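Tips from the Bench: Getting a Home-Built Arm to Pick Up Cloth

So the arm can fold a dish towel now. Badly, and only if the towel is in a good mood, but it folds! I've been at this since March in our shared workshop and I've got a pile of notes on the back of a Nalon parts box, so I'm typing them up before the box goes in the recycling.

Start with the table. I clamped mine straight to a folding table the first week and every time the shoulder swung around, the whole thing wobbled like a card table at a picnic. Bolt the base to a piece of thick board, then clamp the board. Two clamps on the back edge did more for me than a whole evening of fiddling with the motor settings.

Tape your cables with the arm stretched all the way out, in the longest pose it can reach. I did it folded up the first time (it looked so tidy!) and yanked the wrist connector loose about ten minutes later. Leave a fat loop at the elbow and another at the wrist, and use hook-and-loop straps until you're sure where everything wants to live. Zip ties come last.

For the fingers, a bit of grip goes a long way. Wipe them down with rubbing alcohol before you run anything, let them dry, and check for fuzz. Cloth leaves lint on everything and a linty finger slides right off a thin cotton. An old toothbrush gets into the seams. I keep one in a mug with the hex keys.

Now the squeeze. My gripper came from a kit by a small outfit called Tanovance, and the closing force goes up to 25 on their scale, whatever their scale is. I ran it near the top for ages thinking harder was better. It isn't for fabric. At 11 it takes a nice little pinch and lets go without dragging half the sheet along. Write your number on masking tape and stick it to the base, because you will forget it by Wednesday.

Practice on something big and already rumpled. A flat, ironed napkin is the hardest thing you can give it - there's nothing to grab. A wrinkled old sheet has ridges all over, and the fingers can come down on either side of one and close. Scrunch it up by hand, let go, and leave it how it lands. Then shake it out and do it again so you don't end up tuning for one lucky wrinkle.

Pick a cloth with some sort of print, too. I used a plain cream one at first and couldn't tell from the wrist camera whether I was an inch left of where I wanted to be or way off. With flowers on it you just pick a flower. Open the fingers wide, bring them in low over the one you chose, and stop just short of the fabric to check your aim before you close.

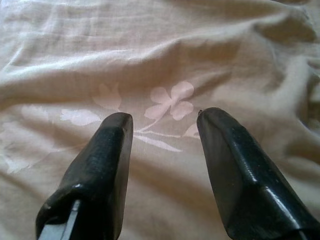

Miroslava Malý wrote in to say she gets better pickups by coming in at a slant instead of straight down. Her trick is to let one fingertip reach the cloth a hair before the other, so it pushes up a little fold for the second one to catch. She also thinks I'm too gentle with thick stuff, and that for terry towels I should go back up on the squeeze and slow the lift way down.

I tried the slant on a bath towel and she's right about the slow lift, no argument there. The slant I'm still getting used to. On the sheet it shoves the fabric along about as often as it makes a fold, but I think my table is too slick, so the next thing I'm trying is a piece of rubbery shelf liner underneath.

Oh, and lamps! Put one off to the side, low down. Overhead light washes out the pale folds on camera and you lose the ridges you're aiming for. A desk lamp at table height gives every wrinkle a shadow. Mine's an old bendy one with a warm bulb in it, held to the shelf with the clamp that was left over from the base.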